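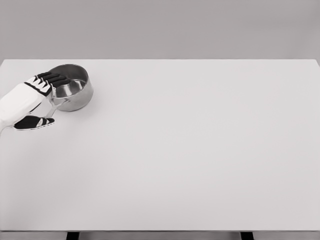

Nellcombe Robotics will open its remote demonstration program to outside research groups in October, the company announced. The program, known as Savel, allows an operator with no programming background to show a robotic hand how to carry out a household task by performing the movement at a distance, first in simulation and later on physical equipment. Its opening set of tasks centres on kitchenware, beginning with a small stainless steel saucepan on a bare white table, held with the fingers over the rim and the thumb low beneath the handle. Participating groups will be able to record their own versions of each task and compare them with those made by Nellcombe operators.

3 min read

Under the Savel program, an operator wears a tracked glove and directs the simulated hand from a desk. Each attempt is stored as a demonstration, together with the joint positions of the hand and a short note by the operator. Demonstrations are then reviewed by a second person before they are released for training. Attempts in which the grip slips or the object leaves the table are kept in a separate collection, at the request of researchers who wish to study them.

"People have an enormous amount of practical knowledge in their hands, and very little of it is written down," said Heather Cowie, Director of Operator Programs at Nellcombe. "Asking someone to describe how they pick up a pot is of limited use. We would prefer that they show us, several times over, and that they tell us when an attempt felt wrong."

The program has been developed with two partners. Okafor Instruments supplied the glove and the software that maps an operator's finger movements to those of the robotic hand. The Grorlow Centre for Applied Automation designed the operator training course, which takes two days to complete and covers calibration, grasp selection and the labelling of unsuccessful attempts.

Eight tasks will be available when the program opens. Four involve lifting and placing a single object, and the remainder require the operator to turn, tilt or hand over an object during the movement. Simulated tasks will be offered first. Access to physical workstations at Nellcombe's laboratory will follow for groups whose operators have finished the training course.

Applications are invited from universities, colleges and independent laboratories. Applicants should provide a short outline of their proposed work, the names of intended operators and a statement of how recorded demonstrations will be stored. Participation in the simulated portion of the program is free of charge. Groups seeking time on physical equipment will be asked to meet their own travel costs.

Enquiries about the program and requests for interviews may be directed to the Nellcombe communications office.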